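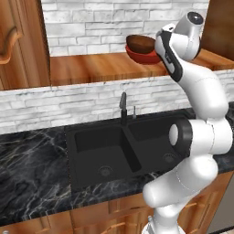 *The simulated kitchen at Drendanura: arm beside the stacked bowls, sink below.*

I went to the Drendanura open day in January, mostly to hear the talk on faults. Agnes Carnegie gave it, in the side room past the Jakeck stand.

Her example was the bowl task, a brown bowl nested in a red one on the upper counter. In simulation they had done 1,000 runs and passed it. Then someone replayed the logs and found 40 where the gripper had gone a little way into the rim of the lower bowl. The scoring script only checked where the bowls ended up, so all 40 went down as good.

The cause was a collision shape set smaller than the bowl you see on screen. A Rulside arm trained on those runs later chipped a real bowl and tripped its force limit. No one was hurt – the cell was closed – but it was off for 12 days.

They now log contact force on every run and stop at the first overlap. I asked if the old results had been redone. Carnegie said 200 had, and the rest were waiting for machine time.

Tea was at three. I missed the Hsueh demo, which had been moved upstairs.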